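The Plastic Orchard
Gallery 14: Fruit That Keeps

Posted by Laurențiu Bogdan

My aunt kept a glass bowl of wax pears on the sideboard, and each of us cousins bit one exactly once. I still have a weakness for the stuff. What follows is the August clear-out of the fake fruit shelf, which has crept along the wall until it met the cookbooks. The cookbooks lost.

If you are new to these pages, I buy artificial fruit, I set it out on things, and I write down my grievances. Prices are what I paid. Please don't email me about the lemons again.

The grapes
Bought by the bunch from Gitent, who sell to shop window people and were puzzled to hear from a man who wanted one. They squeak. Dust gets between them and stays for life, and a toothbrush only moves it to the next grape.

The lemons
A bag of 23, because that was the bag. Good color, good pores, and a seam around the middle like a bowling ball that has had surgery. Turn the seam to the back and you have a lemon. Turn 23 seams to the back and you have lost a Saturday.

The Nornano apple
Heavy for its size and far too shiny. Every plastic apple is modeled on the one from the fairy tale, and then we act surprised when guests don't reach for it.

The banana
Rosser made this one, and they should have stopped at the stem. The stem is superb. Everything after it is a yellow telephone.

The tropical plate
My favorite grouping, and the only one I leave out when company comes. A mango, a tangerine, an avocado and a dragon fruit, all on the red plate with the flower-shaped rim.

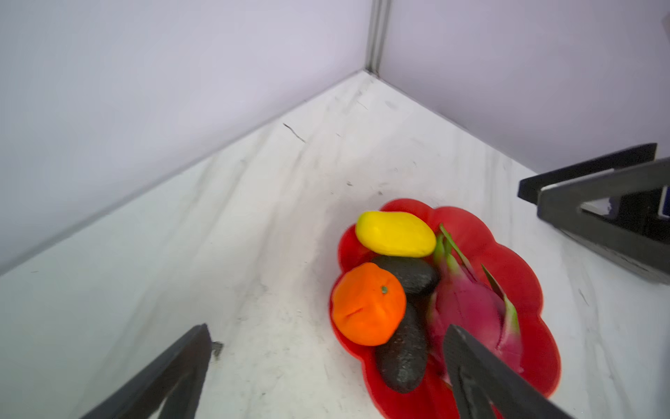
I went back and forth on the plate. White china made everything on it look like a hotel breakfast, and wood made it look like I was selling something. Red plastic is at least open about the company it keeps.

The tangerine is the best fake of the four. Whoever made the mold understood that a tangerine's skin should be a little dimpled and creased, and gave it a small green stem nub to finish the job. The mango is a very confident yellow. As for the dragon fruit, the real one already looks like a toy, so the magenta and the green tips get a free pass.

The avocado is nearly black, the shade at which a real one has been ready since Tuesday and you missed it. I find it restful to own one that can't get any worse.

The Brarora pineapple
Still in its box. The leaves come separately and the instructions are a drawing of a hand. More when I have the patience, or a second hand like the one in the drawing.

Next gallery: bread.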